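Trelex publishes house rules for simulated robot trials, and they have teeth

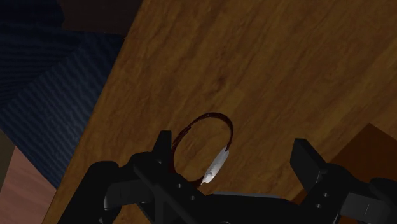
Trelex, which tests household robot software for other companies, has put out a rulebook for trials run in simulation. It is 8 pages long and applies to everyone on its shared platform from November.

The main rule is that a success has to be defined before the run starts. This may sound like something a field full of engineers would have settled by now. Trelex went back through 196 submitted trial reports and found 5 definitions of "picked up," one of which did not require the object to leave the table.

Under the new rules, a grasp counts only if the object is lifted clear and held until the clock runs out. Teams must report every attempt, including the ones where the arm pushes the item onto the floor and then closes its fingers with great confidence on nothing. Lighting, table finish and starting position have to be logged for each run. Restarting a trial because it was going badly is now called a failure, a word some teams had been saving for other people's work.

Thin and looped objects get a section to themselves. Cords, straps and handles tend to behave better in software than in a kitchen, and the rulebook asks that results for them be listed separately – no more tucking them in with the blocks and the cereal boxes.

Gralterier, which sent in 1781 runs last quarter, said it welcomed the clarity and would be recalculating its headline figure. It did not say in which direction. Matsuda has asked for a longer changeover period, arguing that its older logs do not record table finish. Trelex replied that the older logs could stay old.

The rules say nothing about real hardware. A companion document is being drafted with Donden, whose test kitchen has real tables, real cords and no restart button. Comments on the draft are open until the end of the month.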